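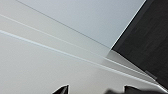
Matte gray panels: which cleaning tips are worth your time

Pale, smooth, matte surfaces are sold as easy to live with. I have had them in my kitchen in Trorkdale long enough to have doubts. They do hide crumbs better than gloss black. They hide grease fairly well too, until the sun gets low in October and comes in sideways, and then you see every wipe you ever made.

I have tried most of the advice that gets passed around. Some of it works, a lot of it is harmless, and a few tips will cost you a panel.

Look before you wipe

Turn off the ceiling light and hold a flashlight low, so the beam skims the surface. Thin bright lines along the joins between panels are usually just edges catching the light. I once scrubbed at one for most of an evening. If the line shifts when you move the flashlight, leave it alone. If it stays put and you can feel it with a fingernail, it's a scratch or a dried drip.

The vinegar question

Every tip page tells you to use vinegar. I don't see why. It does very little to cooking grease, it leaves the room smelling like a pickle jar, and on any stone nearby it can do real harm. Warm water with three drops of dish soap in a bowl does the daily job. More soap doesn't mean more cleaning. It means a film, and on a matte finish the film dries into cloudy patches that people then blame on the surface.

Wipe with the soapy cloth, go over it again with a cloth wrung out in plain water, then dry it. Skipping the drying is where streaks come from, whatever the bottle promises.

Cloths

I paid extra for the Samir two-sided cloth and could not tell it from a cut-up T-shirt after its first month of washing. Any soft cloth is fine provided it never goes in the dryer with fabric softener. Softener leaves a coating in the fibers and the cloth just pushes water about. Keep one cloth for wet and one for dry, in different colors if you share a kitchen with people who don't listen.

White sponges and other sandpaper

Melamine sponges will take a pen mark off a pale panel. They will also take off a little of the finish, and you'll have a faint shiny spot where the mark was. I now try rubbing alcohol on a cotton ball first, somewhere out of sight, and only then on the mark. As for people online who "refresh" a tired panel with 1000-grit paper: 1000 sounds gentle, and it still scratches. You can't sand one patch and expect it to match the rest.

Protective sprays

Grosteo Matte Shield claims to protect for 96 hours. I sprayed one half of a door, left the other half bare, and cooked as usual. By the second evening I had fingerprints on both halves, and the sprayed half was harder to get clean. Perhaps it does better in a house where no one fries onions. I gave the rest of the bottle away and felt a bit guilty about it.

Metal parts nearby

Hinge plates, handles and dark metal trim need different treatment from the panels, and this is where all-in-one cleaners fall down. Spray the cloth and keep the nozzle away from the metal, or the cleaner runs in behind the fittings and sits there.

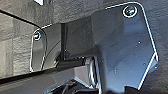 For the screw heads, a dry toothbrush is plenty. Dust packs into the recess, and if you wet it you get a paste that makes the screwdriver slip next time you need it. Polish is another thing I'd skip on dark finishes. The Hidari hinge kit came with a little sachet of it, and all I got was a greasy halo around each screw that took dish soap to shift.

Check that the screws are snug while you're down there. A quarter turn by hand will do. Use a drill on them and you may strip the hole, and filling a stripped hole is a longer job than cleaning the whole kitchen.

Gaps between panels

A thin wooden skewer wrapped in a damp cloth gets along the joins. Don't use a knife, however carefully you think you're holding it. Finish with a dry corner of the cloth, and leave the doors open for an hour if any water got in.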